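Hold It Like You Mean It

The first thing you learn about teaching a robot to do chores is that the robot is often nowhere near the chore. It comes in later, after somebody has done the work by hand some 600 times with a gripper on a handle, recording every reach and fumble.

At Skaltier, which rents two floors above a tile showroom, the somebody is frequently Eleni Trajkovski. She came to the job from hotel housekeeping and regards it as a step sideways. "Before, I did the room once and it was finished," she says. "Now I do it once and they want 70 more."

The gripper weighs little at nine in the morning and a great deal by lunch. Its camera has a very wide view and takes in whatever happens to be close, including the people doing the teaching. A plaid shirt in teal and black can fill a good part of a recording, and anything shiny returns the favor by showing the whole room back to the camera, head gear and all.

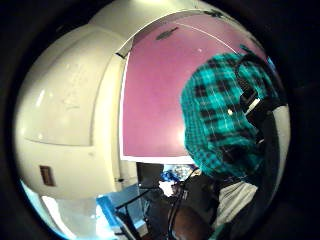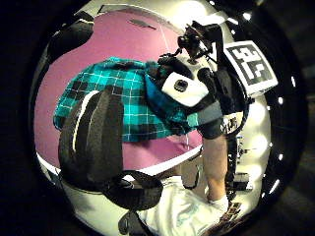

What the Robot Gets Out of It

The recordings go to a program called Stukeo, which studies the hand's movements and tries to produce its own. Trajkovski's early sessions taught it to pause before every grasp, a habit she hadn't known she had. Her colleagues now call it the Eleni. She has asked them to stop.

There is a remote-control station too, for jobs the handheld tool can't manage. I was given 14 minutes on it and spent most of them apologizing to a mug. Trajkovski took over, set the mug upright, and went back to her gripper. She had 190 more recordings to do before the end of August.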